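Chapter 12
Materials in the Home Kitchen

A kitchen puts more stress on its materials than any other room. Surfaces get wet, hot, scratched and stained, often on the same day. In this chapter you will learn how materials are chosen for floors, counters and the things we eat and drink from.
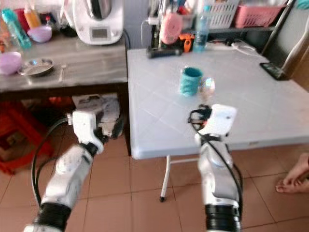 12.1 Hard and Soft Surfaces

Hard materials such as fired clay resist scratches but can crack under a sharp blow. Wood is softer – it dents, but it rarely breaks. Faith Owino, who designed kitchens in Bivthorpe, asked 163 households what bothered them most about their counters. Stains came first and scratches second.

Pattern matters too. A streaked surface hides small marks better than a plain one.
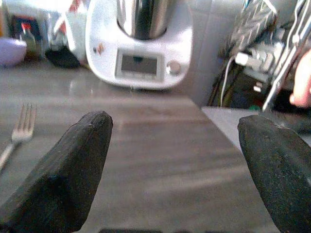 Figure 12.2 A countertop with a wood-grain pattern.

12.2 Metals and Plastics

Stainless steel contains chromium, which forms a thin layer that protects it from rust. Plastic is lighter and cheaper to shape, but most kinds soften at temperatures steel can easily take. Compare how each one handles heat, weight and wear before you start Activity 16.

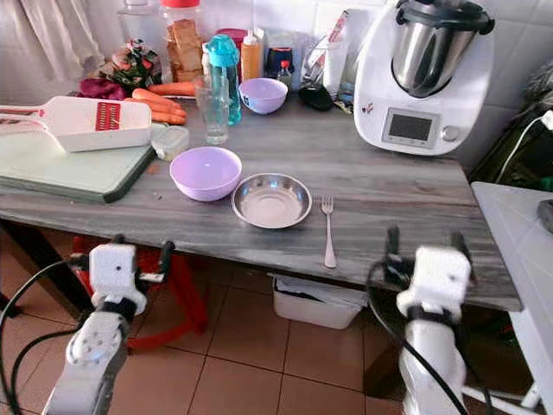 Figure 12.3 A plastic bowl and a stainless steel bowl on a kitchen table.

Key terms: hardness, brittle, alloy, corrosion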